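Flisulari Building, Room 14
Minutes of the workroom meeting, March
Start 14:03, close 16:14

1. Previous minutes
Accepted with one correction: the Sukenel order is for fabric bins, not plastic.

2. Shelving
The metal rack stays on the side wall. Shelf beams to be checked for level before anything heavy goes back up. The rack dates from 1999 and spare clips are no longer sold. Guvell has quoted for a replacement set; quote held over to the next meeting.

3. Work table
White top to be kept clear at the end of each shift. Items left overnight go into the tray by the door. Tape is not to be applied to the surface. Cleaner residue was reported last month; switch to plain water and a dry cloth.

4. Soft materials
Long strips are to be laid flat and lifted from one end. Folding leaves a crease that does not come out. Yellow and green stock have been filed together under one label, and the Rampersad list treats them as separate lines. Agreed to follow the Rampersad list. Relabeling to be finished before the next delivery.

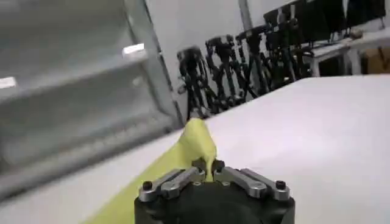 Short pieces under the minimum length go to the offcut box. Anything marked or torn is discarded and entered in the log on the same shift. The log sheet needs a column for length; template to be revised.

5. Other business
Window blind on the table side still sticks. Request already submitted to the building office, ref. 1403. No reply received.
Key to the supply cabinet to be returned to the hook after use.

Next meeting: April, same room.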